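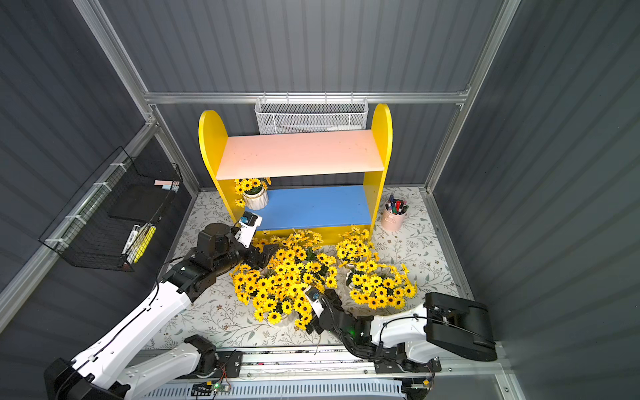

# Cusilel 儿童双层矮书架:组装与六个月使用记录

评测对象为 Cusilel 双层矮书架,拱顶侧板款,拼色。自购,二月到货,放在孩子房间靠窗一侧,使用至今六个月。对照产品为 Dorkeo 的同尺寸单色款,由同事 Yuzuki Sugiyama 家中借来,测试结束后已归还。

## 规格与测试条件

- 结构:两块侧板,两块层板,一根底部前挡条
- 连接:偏心轮加木榫,前挡条用沉头螺丝
- 层板标称承重:每层 25 公斤
- 层板跨度:两侧板内侧之间 423 毫米(实测)
- 室内湿度:冬季最低 30%,梅雨期未作控制

标称承重没有注明是均布载荷还是集中载荷,说明书和包装箱上都查不到。本文按均布处理。

## 开箱

纸箱外层有一处角部压痕,里面的板件没有受损。侧板之间垫珍珠棉,层板之间只隔一张薄纸,运输中发生过相对滑动,下层板背面留有两道浅划痕,装好后朝下,不影响使用。五金件按步骤分袋,袋上印有编号,与说明书一致。多给一颗偏心轮,没有多给木榫。

气味方面,刚拆封时有明显的漆味,集中在侧板的钻孔处。孔内没有封漆,这一点在同价位产品里很普遍。通风放置两周后,贴近孔口仍能闻到,站在房间里已闻不到。没有甲醛检测设备,不对环保等级作判断,只能说随箱附有检测报告的复印件,报告上的型号与实物型号差一个后缀字母。向客服询问过,答复是颜色代码。

## 组装

说明书共四步,图示清楚,文字翻译较差,“前后方向”一处写反。正确的做法是让层板封边较厚的一侧朝前。按文字装会导致前挡条的孔位对不上,必须拆掉重来。

单人组装可行,但第二步需要同时扶住侧板和两块层板,建议把侧板平放在地毯上,先把层板立着插进去,再盖另一块侧板。整个过程用手动螺丝刀完成,不建议上电动工具。偏心轮是锌合金的,旋到位后再加力容易滑牙,测试中故意拧坏了多给的那一颗,损坏发生得很突然,事先没有明显的手感变化。

木榫孔的公差偏紧,八个孔里有三个要用橡胶锤敲入。Dorkeo 的孔偏松,徒手能插到底,装完之后横向晃动也更大。两者之间倾向于选紧的,前提是没有敲裂。敲的时候垫一块布。

## 承重与挠度

测试方法:以两侧板内侧为支点,在层板跨中位置拉直尺测量下垂量。载荷用精装绘本,逐本称重后平铺,静置一夜后读数。

| 载荷 | Cusilel 上层板 | Dorkeo 上层板 |
|---|---|---|
| 5 公斤 | 不可测 | 不可测 |
| 15 公斤 | 0.5 毫米 | 1 毫米 |
| 25 公斤 | 1.5 毫米 | 2.5 毫米 |

卸载后 Cusilel 残余变形不可测,Dorkeo 残余 0.5 毫米,第二天再量仍是 0.5 毫米。直尺的最小分度是 0.5 毫米,表中数值只作比较,不要当作精确值引用。

实际使用时很难放到 25 公斤。绘本大多开本大而薄,上层排满是 11 公斤。真正的风险在于孩子把上层当作台阶。集中载荷没有做破坏性试验,只由成人单脚踩压层板中部,体重逐渐压上去,听到木榫处有响声后停止。结论是不能踩,说明书也这样写。

## 稳定性

矮书架的重心低,空载时推上沿可以推倒,下层放书后明显改善。随箱有一条防倾倒绑带,配的是塑料膨胀管,适用于实心墙。隔墙为石膏板的家庭需要另购飞机膨胀管,这里用的是 Mrema 的石膏板专用款,安装后以弹簧秤水平拉 200 牛,没有松动。

绑带的墙侧扣件有一个设计问题:扣紧以后松不开,只能剪断。搬动书架清洁一次就要报废一条。建议换成带插扣的绑带,宽度 20 毫米的都能穿过原孔。

前挡条的作用主要是防止两块侧板下缘外张,顺带挡住地面杂物滚进架底。去掉前挡条也能站住,但横向刚度下降很多,不要省略。

## 表面与清洁

水性漆,半哑光。六个月内记录到的污染物与处理结果如下。

- 水彩笔:湿布可除,超过一天会留浅印
- 蜡笔:干布擦不掉,中性清洁剂可除
- 贴纸残胶:吹风机加热后推掉,漆面没有起泡
- 油性记号笔:酒精能擦掉笔迹,也会擦掉光泽,留下一块发白的区域
- 奶渍:湿布可除

浅色层板比深色侧板更显脏,尤其是铅笔灰。如果在意这一点,应选单色原木款。漆膜硬度一般,指甲用力能划出痕迹,金属玩具车从 30 厘米高度落下会砸出凹点,凹点处的漆没有剥落。

不要在层板上直接放花盆。Isau 论坛上有用户报告过盆底返潮造成的漆面起皱,测试中用湿海绵模拟,隔夜后出现一圈浅色水印,干燥三天后消退大半。垫托盘可以避免。

## 收纳效率

层板高度固定,不能调节,这是本产品最大的限制。下层净高对大多数竖版绘本够用,超大开本只能横放,一横放就占掉半层。Dorkeo 有三档孔位,这方面占优,代价是侧板内侧留着两排裸露的孔,孩子会往里面塞东西。测试期间从孔里取出过橡皮屑和一截牙签。

没有背板。靠墙摆放时书会往后推到墙上,时间长了墙面有磨痕,可以在后沿加一根细木条,用双面胶固定即可。不靠墙摆放的,两侧都能取书,也都会掉书。

层板前沿没有挡边,立放的书容易被带出来。加一只书立以后基本解决,书立底板要选薄的,厚底板会把第一本书垫斜。

## 六个月后的状态

复紧过一次偏心轮,时间在第三个月,松动量很小,多数只转了不到四分之一圈。梅雨期后木榫接缝处没有开裂,左侧板底部出现一条发丝状漆裂,长度没有继续增加。层板未见可测的永久变形。拱顶边缘的倒角处光泽变亮,是手经常扶的位置。

## 评价

优点:层板刚度好于对照产品,孔位配合紧,圆角处理到位,没有毛刺。

缺点:层高不可调,绑带扣件一次性,说明书有一处方向错误,检测报告型号后缀不符。

适合绘本数量不多、能固定到墙上的家庭。需要存放大开本或者打算用到小学以后的,应考虑层板可调的型号。Dorkeo 的价格低两成,能接受晃动和裸孔的可以买它。

补记:客服后来寄来了更正版说明书,第三步的方向已经改过来,图没有变。新版仍未注明承重的载荷形式。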